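Work area storage, Durkwood office. Pictures and notes by Kieran Bloxham, 16 April 2022.

# Counter and base cabinet, bay 7

This page belongs to the Durkwood fit-out gallery and covers a single counter run with the two-door cabinet under it. The other bays have their own pages. Dimensions and part references are in the Hilleck schedule and are repeated here only where they affect storage.

The counter serves as a shared supply point. Small consumables stay on top, within reach of a seated person. Bulkier or less frequently used items go in the cabinet. The run is 940 mm long at the front edge, and the cabinet is a stock Puveck unit in black, ordered with one fixed shelf. Darren Yeoman specified the hardware and signed off the installation.

## Cabinet, counter and materials

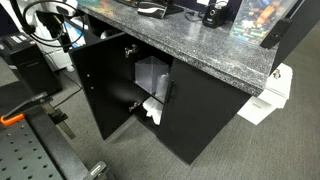 Left door open, right door closed. Two concealed hinges carry the open door; a clear frosted box stands on the shelf, with a white cloth on the level below. 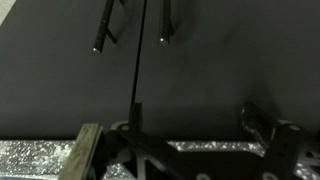

Dark gray backdrop, black rods and a thin cord, with speckled silver surface along the bottom.

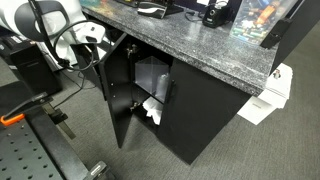
Cabinet and counter with the paper and cardboard boxes stacked to the right. The small black-and-white figurine sits on top of the stack.

## Notes on the cabinet

The doors are overlay type with a slim vertical pull on the right door. Hinge adjustment is by screw, in three directions. Set the height first, then the side gap, then the depth. Check the gap between the doors again after the first month of use, and once more in June when the building heating goes off.

The shelf is rated at 19 kg evenly spread. Clear containers are preferred on it — contents can be checked without lifting anything out. Square boxes use the width better than round ones. Leave a hand's width at the front so that the door pin does not catch on a lid.

The lower level is for cleaning cloths and spare paper goods. Fold cloths before putting them away. Liquids go in the Park Room cupboard and are not kept at this counter.

## Notes on the countertop

The front edge is rounded and overhangs the doors. Wipe with a damp cloth and a neutral cleaner. Abrasive pads will dull the polish, and the damage shows more on the rounded edge than on the flat.

The electric pencil sharpener stays on the counter. Route its cable behind other items and keep slack away from the front. Empty the shavings drawer weekly.

The clear bin at the right end holds small supplies in mixed colors. Used batteries do not go back into it; they go to the collection point by the mail shelf.

## Floor and side clearance

The floor is low-pile gray carpet laid before the cabinet was set. The base was leveled with shims, and the shims were trimmed flush. Paper and flattened cartons may be stored against the right side of the cabinet, provided the right door can still open fully.

## Record

- Unit: Puveck two-door base, black
- Schedule line: 2,345
- Installed and checked: D. Yeoman
- Open items: second shelf for the lower level, not yet ordered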